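To: prenetti-users
Date: 2019-06-22
Subject: Re: [prenetti-users] grasp checker, new default threshold

> We ran the new checker on 78 grasps at Plunthorpe and it
> disagreed with the hand labels on 2. I'd like to make it
> the default in the next release.

78 grasps of what? I went through the Plunthorpe list and it is blocks and boxes, all matt. I'd expect 2 misses or fewer on that.

My worry is the segmentation step. It takes anything dark and arm-shaped in the wrist view to be our own arm and masks it out. Fine on cardboard, less fine on anything shiny — the mask has no notion of a reflection. The Kassab branch had the same fault and we dropped it.

Please try 20 frames like this one before touching the default, and leave the blurred ones in.
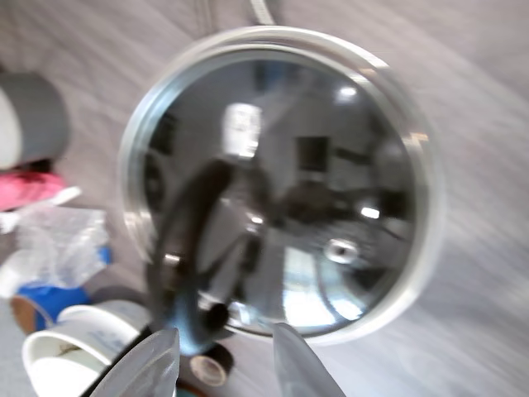 Wrist view, round mirror gripped by the fingers, arm reflected in the glass.

If the mask stays off the glass I'll withdraw the objection. Until then I'd keep it behind a flag.

-- 
Imomberg lab, perception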